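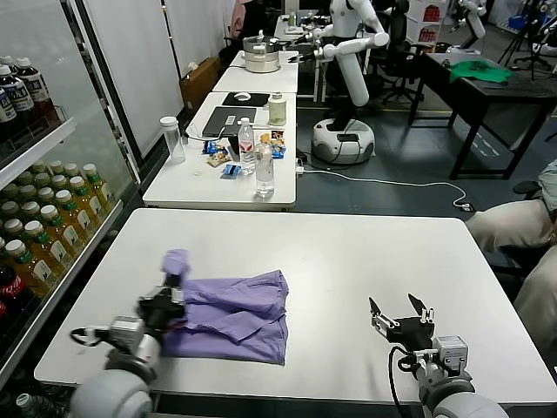

Left gripper pinching one corner of the cloth on the Jemness bench, right gripper open.

Progress report to Mostyn, work package on cloth handling software
Period ending in September

We are pleased with how far the stack has come since the last report. The two big items in the plan were the new grasp-point model and the move to a shared motion planner for both arms. Both are in daily use now, and the second one has made our lives so much easier!

Grasp-point model. Pimonar, our labeling tool, now loads head and wrist views side by side, and the training set has grown to 957 labeled episodes. The model proposes a pinch point for each hand along with a confidence score. If the score is low, the planner asks for a small lift and a second look before committing to anything. We added this late in the period and wish we had done it in spring.
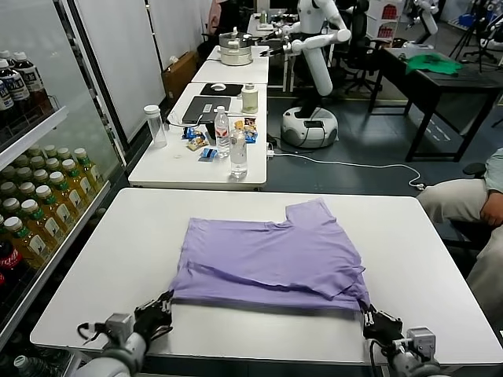 The planner used to treat each arm on its own and then check for collisions afterward, which meant a lot of rejected plans. Bristero plans both arms in one go, with the distance between the grippers as a limit, so the cloth is kept from being pulled too tight. Planning time is down to 300 milliseconds for a normal fold step. There is still a stubborn case when a sleeve ends up under the body of the shirt – the hem finder picks the sleeve edge and is very sure of itself. We have 14 recorded cases of this and are using them as a fixed test set.

Wrist cameras. Calibration is now a single script. It writes its result straight into the robot's config, and the old spreadsheet is gone. Printed fabric remains harder than plain fabric, as bold lettering can look like a fold line to the edge detector. A retrained version is being tested.

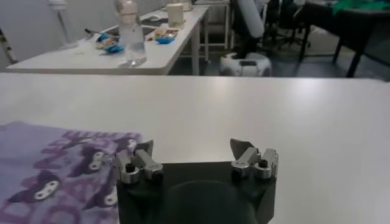

Wrist camera view with the fingers apart, printed purple cloth at left.

Budget and schedule. Spending is on plan. Of the 13 milestones agreed at the start, two have moved back a month, both tied to the sleeve problem. We would like to use the compute money left over from this period for the retraining runs, and will send the short request form separately.

Next period: sleeve cases first, then replay of failed plans inside Pimonar, then a first release of the Bristero interface for the other Jemness benches.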